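Why Do We Sort the Laundry?

By Hélder Paiva

Have you ever dropped your favorite shirt into the laundry and wondered what happens before it comes back clean and folded in your drawer? Well, pull up a cushion, because there is more to it than you might think!

It all begins with gathering. Clothes are great wanderers. They climb onto sofas, hide under beds, and curl up behind doors, and somebody has to go around and bring them all home to the basket. Bright red things, like a sports shirt with big numbers on it, are easy to spot. White socks on a white rug are another story.

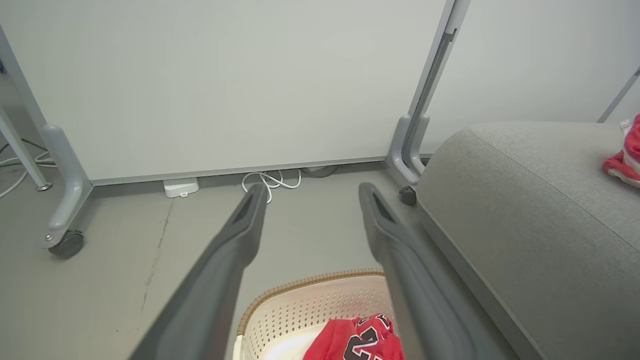 Now, many laundry baskets have little holes in their sides, and those holes have a job to do. Damp clothes need air. If you stuff a sweaty shirt into a closed bag and forget it for 4 days (my nephew Silvan did this once, and oh my, the smell!), tiny living things called mildew can start to grow. Air moving through the holes helps the cloth dry out.

Next comes sorting. Red cloth gets its color from dye, and sometimes a bit of dye slips out into the wash water, especially when the shirt is new. White cloth can soak it right up, and then you have pink socks. So we make one pile for reds and darks and another for whites.

Before you start your piles, find a clear patch of floor, and if there are cords nearby, ask a grown-up to help you choose a different spot so that no one trips.
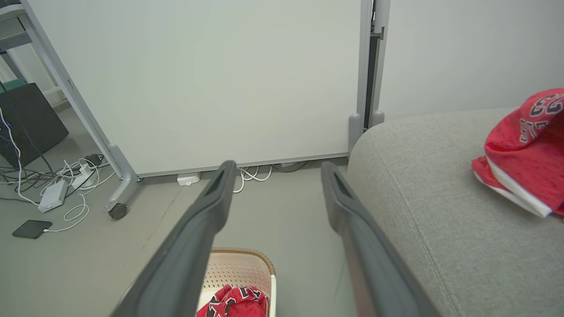
Cords and cables on the floor: a good place to watch your step!

Last of all, check the pockets. I have found acorns, a bus ticket, and one very soggy cookie. What will you find in yours?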